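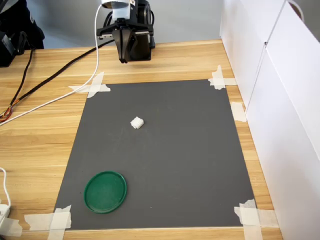
Ticket opened by Geetha Raju, testing coordinator, Jurura school district. Priority 2. Eighth grade reading practice test will not load past the sign-in page in the library lab at Shenoy Middle School. Students enter the session code, get the welcome screen, then a blank page. Same accounts work in the classrooms. I checked the lab cabling first and found no damage. Every lab computer has a network connection and opens other sites.

State practice window closes in February 2022 and we still have 6 sections to get through. Parents who opted out are already removed from the roster, so it isn't that.

Update, Kumaresan Varghese, Jarkent help desk
Please send the secure browser version from one lab machine and one classroom machine. Also confirm whether the session was created as "practice" or "operational."

Reply, Geetha Raju
Practice. Lab is on version 8.2, classrooms are on 8.6. The lab was reimaged in January over the break.

Update, Kumaresan Varghese
8.2 should still open the practice test, but it can't show the new reading passages with the side-by-side layout. Blank page after the welcome screen fits. Please install 8.6 on two machines and try again before doing the whole room.

Reply, Geetha Raju
Done on two. One works. The other gets to the first passage and stops with "content not available."

Update, Venkatesh Palaniappan, district IT
The second machine was still in the old filter group, which blocks the content server. Moved it to the testing group and restarted. Passage loads, audio loads, answers save. I'll move the rest of the lab tonight and push 8.6 with it.

Reply, Geetha Raju
First section tested this morning, all students got in. One had to sign in twice. Please leave the ticket open until the Brellell campus has checked its lab, they used the same image.

Update, Kumaresan Varghese
Status changed to Pending. Waiting on Brellell.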